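Against the New Name
Zodwa Moodley
4/9/18

The street I live on was called Mill Road until last spring, when the town decided it should be Camacho Crossing. It doesn't cross anything. It runs from the feed store to the school and stops, the same as it did when it was Mill Road, and I still can't get a pizza delivered because the pizza place believes in one name and my bank believes in the other.

I bring it up because I have lived in Bisgate long enough to see nearly everything renamed, and I would like it to slow down. The dump is now the Resource Recovery Park. The dentist is Fetstead Smiles. I went in with a cracked molar and was asked what had brought me to Smiles today.
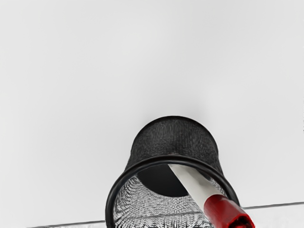 My complaint is a simple one. A name is a tool for finding a thing. If I say "the dump," you know where to take your old couch. If I say "Resource Recovery Park," you might bring a picnic. Somebody was paid to come up with it, and I've seen the bill, which the town prints in the back of the budget where it hopes we'll get bored first. The new sign cost $398. I don't know what the thinking cost, but there were 4 meetings, and I went to 2 of them, and at the second one we spent most of an hour on whether "Recovery" sounded like a hospital.

It does, by the way. I said so at the time and it's in the minutes as "a resident expressed a view."
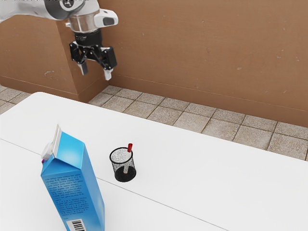
Paint is where the habit has gone furthest. I wanted to redo my hallway in May and went to the hardware store for a color my mother would have called brown. They had 500 little cards, and I couldn't find brown on any of them. I found Quiet Saddle. I found Harvest Whisper, and one called Tuesday Loaf. Look at the wall behind the robot arm up there. It's a tan-brown wall, and you now know exactly what I mean by it, but I'd bet you money that on the card it would be called something like Desert Apology. I stood in that aisle until the young man asked if I was finding everything, and I said I was looking for tan, and he said, very kindly, that they didn't really do tan anymore.

I bought Quiet Saddle. It's fine. It's brown.

People tell me names have always changed and that I'm being a crank. Both are true. My grandmother called the refrigerator the icebox until she died, and I'm sure there was a crank before her who was sore about "icebox." But those names changed slowly, and they changed because people talking to each other got tired of the old word. No one sat down with a slide deck. You could be behind by ten years and still be understood at the store.

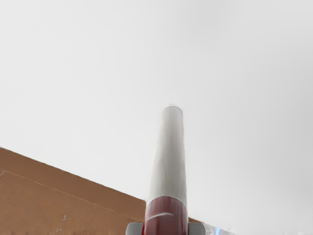 Skakenari County Writers' Club - Members' Opinions

What bothers me about the new way is who gets to do it. A word used to wear down in the mouths of everyone in town, like a step. Now it arrives on a banner, and the rest of us are handed the job of forgetting what we knew. When the school lunchroom became the Nutrition Commons, the kids kept calling it lunch, and I was proud of them. Then a note came home asking families to "reinforce the new language." I have not reinforced it. I don't even have a kid there. I read the note on my neighbor's fridge.

I'll admit to one good rename. The creek behind the ballfield used to have a name I won't print, and changing that was right, and I voted for it.

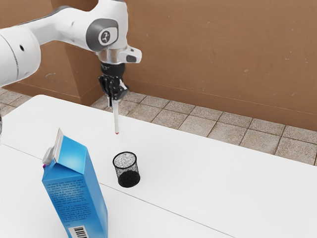

So I'm not asking for a law. A waiting period would do. If the town wants to call the dump something else, let it put the new name in a drawer for a year and see whether anybody misses it. If people are still asking for it by then, buy the sign.

In the meantime I get my mail at both addresses. The seed catalogs go to Mill Road and the bills go to Camacho Crossing, and I open them in that order.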